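The Left Jaw

The cell in bay four had been drifting since Wednesday. The drift was small, a matter of the left jaw reporting itself closed when the gauge block said otherwise, and the technician on the early shift had written it in the log each morning in the same words. Left jaw, closed reading high. Zeroed. Resumed.

She did not like the word resumed. It implied that the thing before it had been dealt with.

The cell was a Cladum, the older frame, with two arms on a common pedestal and a pair of gray parallel grippers that had been replaced more often than anything else on it. The arms learned their work from recordings. People carried matching hand-held grippers through the task, the pose of each gripper was recovered from the printed cubes mounted on it, and the recordings were cut up and fed to the policy overnight. If the hand units and the arm units agreed, the cell worked. If they disagreed by a millimeter, it worked on boxes and failed on anything soft.

This week it was failing on soft goods. It picked up a pouch, reported a full grip, lifted, and left the pouch on the counter.

She began with the arm. Lockout on, air off, tag on the disconnect. She took the cover plate off the left gripper and set the screws in a magnetic tray in the order they came out. The belt was good. The tension read 60 on the meter, the figure stamped inside the cover. She moved the jaws by hand through their full travel and felt no step in it. She cleaned the rail anyway, with a lint-free wipe and no solvent, and put a thin line of grease along it.

The encoder was next. She had replaced it in May, and the new one was an Oma part in place of the original. The data sheets matched. She had checked them side by side then and she checked them again now, standing at the bench with a cup of coffee that she had been told not to have there.

At 141 counts the jaws should touch. She put the cover back, cleared the lockout and jogged the left side closed. They touched at 141. She opened them and did it again. She did it 9 times and wrote each number down, and every number was the same.

So the arm was right. The log said it had been zeroed every morning, and the arm had been right every morning before she zeroed it.

She sat down on the step by the pedestal and read the calibration history from the top. The closed reading was never measured against the arm alone. It was compared with the reference set from the hand units, and the difference was printed as if it belonged to the arm. Whoever had written that script had trusted the hand units completely. The header gave the author as Khương, and the last change was older than her badge.

The hand units were used in the other room, the long one with the brick wall, where a set of white furniture stood in for somebody's apartment. She carried the gauge block across with a notebook and waited by the door until the recording light went out. Then she asked to see a soft pick, left hand, held still.
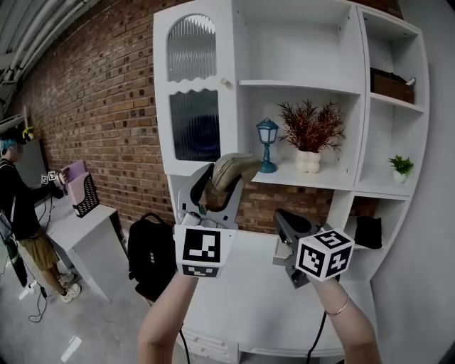

Left unit closed on the soft item, right unit held for comparison, both cubes in view.

She looked at the jaws first, out of habit, and then at the cube. It had been remounted. The adhesive line was clean and the face was square to the eye, but when she put the block against the bracket a strip of light showed at one end. She slid a feeler gauge into it. Almost one millimeter.

The bracket was a Bosto, held by two screws, and one of them had bottomed out on a washer meant for a thicker plate. She backed it out, changed the washer for one from her pocket, and brought both screws up evenly, a quarter turn each, until the light was gone. She repeated the check on the right unit and found nothing to correct.

Then there was the matter of the recordings. Six sessions had been made with the cube tilted. She pulled the list and marked each one as held. They could be corrected in software if somebody measured the offset properly, and she had measured it, so she wrote the value beside each entry with the temperature of the room.

Back in bay four she restored the old zero from the backup. The display asked whether she was sure. She pressed the key and waited for the left arm to finish homing.

In the log she wrote: Left jaw, no fault found. Hand unit bracket, wrong washer, replaced. Previous zeroes withdrawn. Cell held pending retrain.

She read it over and added the size of the washer.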